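Titero brings back "Pamley" with a new voice for the fox

The animation studio Titero has confirmed that its children's series "Pamley" will return in July with a new season of 30 episodes. The main character, the red fox Pamley, will be voiced by Ashton Doolan, who takes over from Sebastião Prado.

Prado gave his voice to the fox from the first episode and also sang the opening song. He left the series to work in theater, but he agreed to record the song one more time, in a slower version, for the end credits.

The studio listened to 300 recordings before it made the choice. According to the director, Maja Śliwiński, many actors tried to copy the old voice very closely, and this was a problem for her.

"I did not want a copy," she said. "Ashton speaks more quietly, and the fox becomes a little more shy. For the new stories this is good."
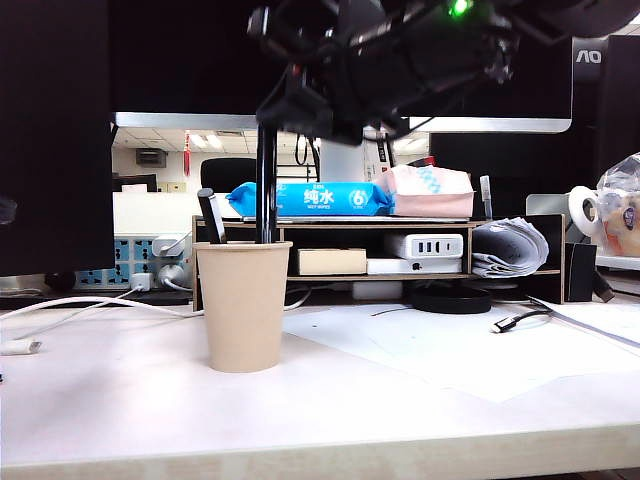 Lech Krawczyk

The new season also changes the place of the action. Pamley and the badger Mimano leave the forest and move to a harbor town, where they live above a shop that repairs umbrellas. Mimano, who spoke only a few words in the earlier episodes, will now have longer dialogues. He is voiced by Nahom Beyene, who has played him since season 2.

Mrs. Wasilewska, the goose who runs the school, stays in the forest. She will appear only in the letters that she sends to her former students, and each letter will be read aloud at the start of an episode.

The backgrounds are still painted by hand. For the harbor alone the artists prepared 3228 drawings, and a part of them will be printed in a book for which Titero has not yet given a price.

Episodes will be eleven minutes long, as before. The older seasons stay available on the studio's website with the voice of Prado, and there is no plan to record them again.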